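Learning to cook for one

When my husband Kamlesh took the contract in Ikavthorpe, we agreed that he would come home every second weekend and I would stay in the flat with the plants and the piano. I was not afraid of being alone. I was afraid of dinner, and I did not know this until the first evening, when I cooked rice for five people because my hands know only this amount.

I grew up in a house where the pot was never small. My mother-in-law, Urmila Dixit, has a pot in which a child could take a bath. She measures nothing. When I asked her on the telephone how much lentils I should take for one person, she was silent for a while and then asked me if I was ill.

So for the whole of January 2019 I have been trying to learn it, and I write here what I have understood until now. Perhaps it helps another person who is eating alone for a season.

First, the shops are against us. A bunch of coriander is made for a family. A cauliflower also. I used to throw away half of everything and feel ashamed, and my grandmother's face would come to me above the bin. Now I buy at the Salehi shop on the corner, where the man will cut a cabbage in two if you ask politely, and he will sell you three carrots without making a remark. It costs a little more by weight, but I carry it all home in one hand.

Second, I had to change the pan. My smallest one was still too wide, and the sauce dried at the sides before the middle was hot. My neighbour Harriet Benavides gave me an old milk pan with a lip. It holds enough for one bowl of soup and a second half bowl, and this is exactly my hunger. Harriet has lived alone for many years and she has strong opinions. She says one must never eat standing at the sink. I did it four times in the first week and did not tell her.

Third is the matter of quantities. I now weigh my rice, 50 grams at lunch and a bit more if I have walked. For pasta I was taking 200 grams, as it looked so little when dry, and I was eating it for two days with growing sadness. I have a small notebook for these numbers. My friend Ratih Halim laughed at it, but then she copied two pages.

What I find difficult is still the onion. Half an onion in the refrigerator makes the butter taste of onion, even in a closed box. I have tried shallots, but they are dear and I cry more. At present I fry the whole onion slowly in the evening, eat half with my eggs, and keep the other half in a jar with a spoon of oil. It stays good until the next day and it makes a very quick start for a dal. 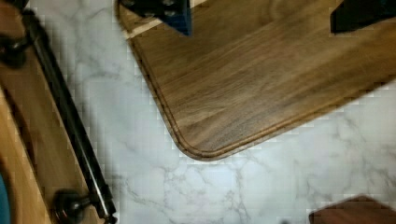
I should say something also about the table, for the food is only one part. In the second week I noticed that I was eating faster and faster. With Kamlesh a dinner takes nearly an hour - he talks, he gets up for the pickle, he talks again. Alone I was finished in a few minutes and then the evening stood in front of me, very long. Now I put a cloth and a proper glass, and I read one chapter while I eat. My book for the moment is a thick family novel from the library. There is a cook in it called Gretel who steals sugar, and I am completely on her side.

On the weekends when he is here, everything goes wrong again in the other direction. Last time I made my new careful portions and he looked at his plate and asked if there was more coming. We ate toast at ten o'clock.

In February my cousin Nisha Chaturvedi will stay with me for a few days, and she eats like a builder, so I must bring down the big pot from the top of the cupboard. Before she comes I want to try a small fish pie, in the milk pan if the lid will fit. If you have a recipe for one person that does not leave half an egg behind, please write it in the comments.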